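August, still. Wednesday.

Up at twenty to five to look under sheets of tin. I have now done this often enough that my body wakes a few minutes before the alarm, out of spite, and lies there composing arguments for staying put. None of them won. I had the flask filled and the boots on before it was properly light, and by a quarter past five I was at the Seltmont gate trying to remember the combination, which is written on a card, which was in my other coat.

It came to me on the fourth go.

The thing about surveying adders is that you spend very little of your life looking at adders. You look at the places where an adder has every reason to be. You look at bramble, at last year's bracken, at a strip of bank that gets the first sun, at a dog lead someone has dropped in the heather which will stop your heart every single visit until you remember to pick it up. (I remembered today. It is now on the hook in the porch, where it will presumably stop my heart indoors.)

There are 39 refuges on the Seltmont side, squares of corrugated tin and some roofing felt. The felt is better in spring and the tin is better in whatever this summer thinks it's doing. The form wants them done in order and I do them in order, apart from the ones behind the quarry pond, which I do backwards because the path is less awful that way and nobody has yet written to complain.

First eleven: ants. Slow-worm under the twelfth, a fat coppery female with no tail to speak of, looking as if she'd been poured there. Then a good long run of woodlice and disappointment. A toad under number 20, same toad as last time unless there are two with that expression. I said good morning. One does.

I got the first adder just after half past six and not under anything at all. She was on the open bank above the ditch, flattened out like something spilt, and I had walked past her once already on my way to lift a piece of tin with nothing beneath it. Brown female, dark brown zigzag, big. Very likely carrying young, by the width of her, and in no mood to move. I stood there for some time with one foot in a hole. She knew I was there. I knew she knew. Eventually I wrote her down with a pencil that had chosen that moment to lose its point, so her entry in the notebook is more of an engraving.

The second was a male under number 31, grey and smart and gone before the tin was fully up. I saw enough to call it and not enough for the head photograph, so he goes in as unidentified, along with all the others who couldn't be bothered to wait.

So, 2 for the morning. The form has a box for 'comments' and I left it empty, having tried for a while to find something better than 'tired'.

Back at half nine, through the gap in the wall at Mosquera because the lower track is under repair again. Found the Terko logger on the third post had been chewed. This is the little temperature gadget that came with such a lot of leaflets about ruggedness. Something has had the rubber skirt off it and left very neat toothmarks round the rim, and I would put money on a vole. It was still running, to be fair. I plugged it in at the kitchen table and it handed over 1,330 readings without fuss, and then I threw out the ones from the week it spent lying face up in full sun after I'd strapped it on badly, and the ones after the vole got involved, and that left 1,084 I'd be prepared to show to another adult.

They say what I thought they'd say. The bank warms early, the hollow behind the pond warms late, and the tin gets too hot to be any use to a snake by mid-morning. You could have got the same out of any adder on the site for nothing. But an adder doesn't come as a spreadsheet, and Sovitz like a spreadsheet. 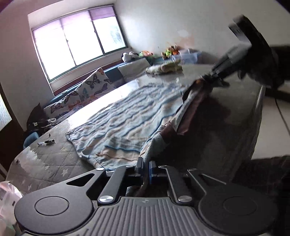
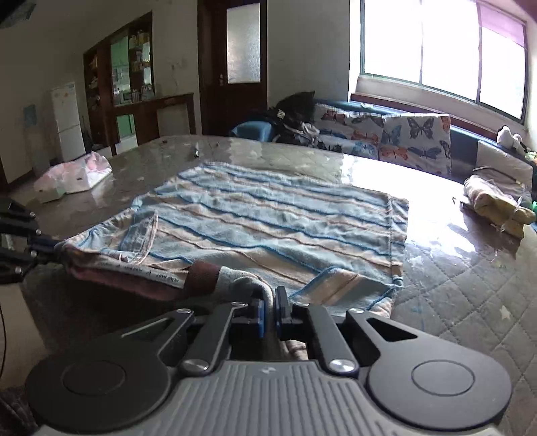
Sovitz, then. They own the far third of the slope and they want to cut the gorse. All of it, in one go, before winter, since the machine is booked. I've had two letters about this now, both very civil, both using the phrase 'opening up the habitat', as if the habitat were a tin of beans. I don't object to cutting gorse. Gorse left alone will eat a hillside, and an adder wants sun as much as anybody. What I object to is a large flail going over the south edge in October at the moment when every snake on that side is ambling home to the one hole in the ground it has used all its life.

I spent most of the early afternoon on the reply. First draft was rude. Second draft was so polite that I couldn't find the point in it myself. The third says, more or less: please do it in strips, please leave the south edge until the frosts have properly set in, please use hand tools within a few yards of the den and please don't drive over the den. I attached a map. I drew a circle on the map, thought about who would be reading it, and drew a thicker circle.

I did not tell them exactly where the den is, mind. The circle is generous. I've been at this long enough to have seen what happens when a grid reference gets loose – you turn up in March and there's a row of people with lenses as long as your arm, all standing on the roof.

Had to stop then and eat something. Cheese, the end of the loaf, a tomato that had gone past its best and knew it.

Went back out at four, which I hadn't planned. It had clouded over and turned close, and that's sometimes good, when they come out for the last of the warmth without getting cooked. It was not good. It was horseflies. I walked the whole length of the ditch with my collar up, slapping myself about the head like a man in a silent film, and saw one common lizard on a fence post and the back end of something that may have been a lizard or may have been a leaf with ambitions. I've put one lizard.

The big female wasn't on her bank. I hadn't expected her to be, and looked for her anyway, and then looked again on the way back. If she is carrying, she should drop them by the end of the month or a bit after, and then for a few days there may be small brown bootlaces in the grass there, each one perfectly able to spoil your afternoon. I've only seen newborns on that bank in one year out of the nine I've been going. I'd like to see them again. I'd also like the track mended and the knee to stop clicking, so she can join the queue.

The heather's coming on, at least. It's at the stage where from the gate it looks like nothing, and then you get down low to check a sheet of felt and the whole slope has gone purple under your nose. Bees all over it. Someone's put hives up at the Mosquera end, eight or nine white boxes in a line, and they'll be doing nicely.

Jobs, before I forget them and then remember them at two in the morning:

- new skirt for the Terko, or tape, probably tape
- move number 17, it's sitting in a puddle and has been since June
- sharpen every pencil in the house
- put the gate number in this coat as well as the other one
- post the Sovitz letter before I start improving it

It's past nine and I can hardly hold the pen. There was a tick behind my left knee, which I've dealt with, and the feeling of several more which I've looked for and not found. Window open, owl going somewhere over the quarry. Next visit should be Sunday if it stays dry, and the forecast says it won't, so I've set the alarm for twenty to five and will see which of us is right.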